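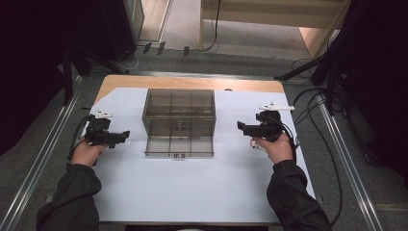
抽屉里的小东西攒到九月就已经关不上了,一直拖到年底才动手。今天是12月30日,星期二,下午没有别的安排,就把收纳盒拿出来重新弄一遍。

先说盒子。烟灰色透明的亚克力,长方形,上面敞口,里面用薄隔板分成一格一格,横着大致三列,往里有好几排。靠近自己这一侧的盒壁底部中间有个小金属扣。牌子是 Lollix,两年前在 Semuvar 买的,当时还嫌贵,后来觉得也值。透明的好处是从侧面就知道哪格快空了,坏处是落灰和指纹都很明显,擦的时候要用软布,纸巾会留细毛,擦完对着光一看全是。

我整理小件的习惯是先在木桌上铺一大张白纸。纸是从 Abernathy 文具店买的整卷,裁下来一张能盖住大半个桌面。白纸上找东西快,黑色的小螺丝、断掉的针头都藏不住。弄完把纸对折,碎屑顺着折痕倒进垃圾桶,桌子不用再擦。Mekdes Jemal 以前教我用旧床单,我试过,布面会勾住别针,还是纸好用。

纸卷久了会翘,铺之前最好反着卷一下再放平。我一般懒得弄,铺上去用手掌从中间往四边推几遍,差不多就行。
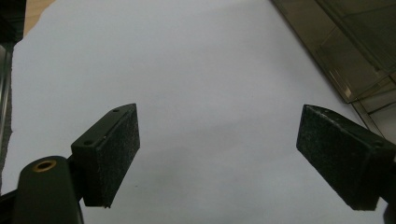
桌上铺的白纸,颜色稍微偏冷。

分格的办法也改了。以前是按种类分,扣子一格,别针一格,回形针一格,结果常用的都在最里面那排,每次都要伸手过去够。现在按使用次数分,最常用的放在靠自己的一排,换季才碰的放最里面。三列也有分工:左边缝纫用的,中间文具,右边是不知道归哪类但又不能扔的,比如家具多出来的螺丝、备用钥匙圈、手表拆下来的几节表链。

右边这一列最麻烦。我给自己定的规矩是,说不出用在哪里的就扔。执行得不算好,有一把小六角扳手我说不出是哪件家具的,最后还是留下了。

扣子我数了,一共369颗,比想的多得多。里面有一批是 Ilse Ruppert 搬家时给我的,成套的不多,大部分是单颗。我挑了100颗常见的衬衫扣留在盒子里,其余的装进玻璃罐,放到柜子上层。别针倒是少了,剩9个,下次去 Grurkance 的时候补一盒。

隔板的高度有限,每格装到七八成就好,装满了一端起来就会窜到隔壁格。我上次就是这样,回形针和大头针混在一起,挑了半个晚上。

标签还没贴。Ayana Wubshet 建议贴在盒子外壁,我担心撕的时候留胶,打算先写在小纸片上放进格子底部,用一阵子再说。另外盒子底下想垫一层薄毛毡,免得在木头桌面上拖来拖去磨出印子,家里那块尺寸不合适,要重新剪。

剩下线轴还没有收,这个盒子的格子放不下,得另外找地方。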